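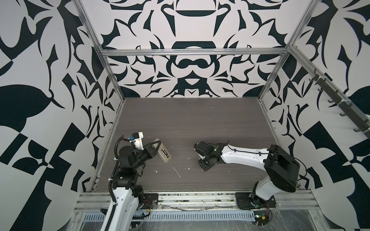 Figure 3. Two-arm cell during a trial with a clear plastic case. The left gripper holds the case; the right gripper faces it across the tabletop.

4.2 Working rules for the shared cell

The rules in this section apply to every cell at the Alton site and were drawn up after the first collection period, which ended in May. They cover three matters: the state of the cell before a trial, the conduct of the operator during it, and what must be written down afterwards. The Covora protocol (Guthrie and Bech, Section 2) was used as a starting point, but its limits on arm speed were written for single-arm benches and do not carry over to two arms with overlapping reach.

Cell state. Both bases must be bolted to the front rail, and the bolts are checked by hand at the start of each session. Cables that run along a moving link are tied at intervals short enough that no loop can reach the fingers at full extension. The tabletop is brushed before each block of 10 trials. In the first version of the rules cleaning was left to the operator's judgement, and the trial logs showed wide differences between operators. Small fragments do not stop a trial. A fragment longer than 11 mm does, as it can be taken for part of an object by the segmentation step described in Section 5.

Wall coverings. Patterned walls are permitted and are changed between blocks. A covering must lie flat, must not hide a frame member from the operator and must be entered in the log by its print number. Skinner proposed that high-contrast prints be barred for transparent objects. This was not adopted – the policy is expected to meet such backgrounds in use – but results for transparent objects are reported separately in Table 4.

Handover. Only one arm may move towards a held object at any time. The holding arm is stationary while the receiving arm closes, and it does not release until the operator has confirmed contact on both fingers. For rigid cases and boxes the receiving gripper approaches open. Where an object has contents that can shift, the tilt at the start of the handover is recorded as well, to the nearest five degrees.

Stopping. The operator keeps one hand free for the stop control throughout. A stopped trial is kept in the data set and marked as such; it is never repeated under the same number. Of the 200 trials reviewed for this paper, 19 were stopped by the operator. Rennie and Lindsay read the logs of all stopped trials independently and agreed on the cause in all but two. The most common cause was a receiving arm that began its approach before the holding arm had settled.

Records. Each log entry gives the operator, the object, the wall print and the outcome. Free-text remarks are allowed but are not used in the analysis. Logs from the Cairns cell were kept on paper for the first block and later typed in, so their time stamps are accurate only to the minute.

Correspondence: Skye Rennie, Fastatgate Laboratory, Alton. © 2024 The authors. Version of December 18, 2024. Back to top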